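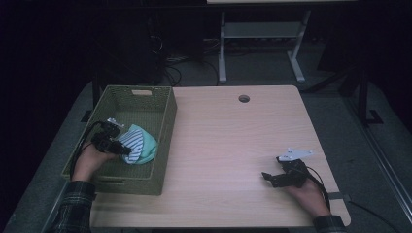

Getting hold of the cloth, with one hand-held gripper in the basket and the other waiting over the table.

Sarahí Varela folds laundry for a living, more or less, and she'd like you to know that she is bad at it at home.

"My own towels go in a heap," she told me when I visited the Jillham lab one afternoon in May. "I come in here, I fold the same washcloth all day, I go home and I look at the dryer and think, no."

I'd come to ask her about Stirell, the cloth-handling study she's been running for 2 years now, and I'd brought a page of questions about neural networks. I got through maybe two of them. What Varela wanted to talk about was corners!

"Everybody asks about the fold," she said. "The fold is the easy part. Finding a corner in a wad of fabric, that's where all the thinking is, and you don't know you're doing it."

Her method is pretty simple to describe. People do the chore themselves with a gripper in each hand, and what the grippers record becomes the training data for a robot policy (she calls it Collet) that later tries the same job with arms. The cloth comes out of a basket in a lump, it gets spread on the table, and then it gets folded. Then back it goes, and you start over. The team has over 700 of these runs saved, and she seems to have an opinion on most of them.

I had a go, of course. It's like eating soup in oven mitts. You squeeze, the jaws close, and you can't feel a thing, so you end up leaning in and staring at the cloth like it owes you money. I asked if I was doing it wrong.

"No, that's great, that's what I want," she said, laughing. "You stopped trusting your fingers and started using your eyes. The robot only has eyes. If you do it by feel, it can't learn anything from you."

That turned out to be the heart of the result she's writing up. Early on, the team kept only the clean runs, the quick ones where the cloth came up right on the first grab. Collet trained on those looked terrific until it missed a pinch, and then it just carried on, folding air.

"It was so confident," Varela said. "It lifted nothing, it laid nothing down, it smoothed it out. I felt kind of bad for it."

So they went back and put the messy runs in: the slips, the regrabs, the times somebody picked up two layers and had to shake one loose. They also had people slow down right before each pinch. With the same number of runs, she told me, the new version started going back for cloth it had dropped. She won't give me a success rate until the write-up is finished, and I did ask (twice).

She's also quick to say where it falls over. Thin fabric is still miserable. Fuzzy stuff is kinder because the jaws get a bite on it, but then a thick fold hides the edge you're after. And anything with a mix of textures, well, she made a face.

"Stripes help me," she said. "I can see which way the cloth is lying. Whether they help Collet, I've got a guess, but I haven't tested it, so don't print my guess."

I won't. We did talk for a good while about the moment when the jaws are shut down by the table and the cloth is bunched up beside and under them, which she says is the hardest point to judge from a gripper's own view. Do you have one layer or two? Do you have anything? She pulls up moments like that and makes new people call it before she lets them see the rest.

"I get them wrong too," she said. "All the time."

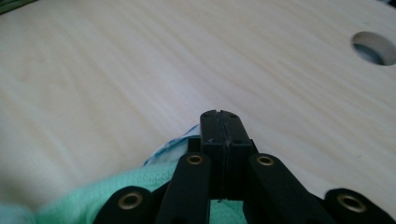 What's next for Stirell

The next round adds 4 kinds of fabric, and a small company called Farenance has asked to try the method on hospital linens. Varela is excited about that one, and a little nervous, mostly about fitted sheets.

"I can't fold those with my hands," she said. "So we'll see who teaches who."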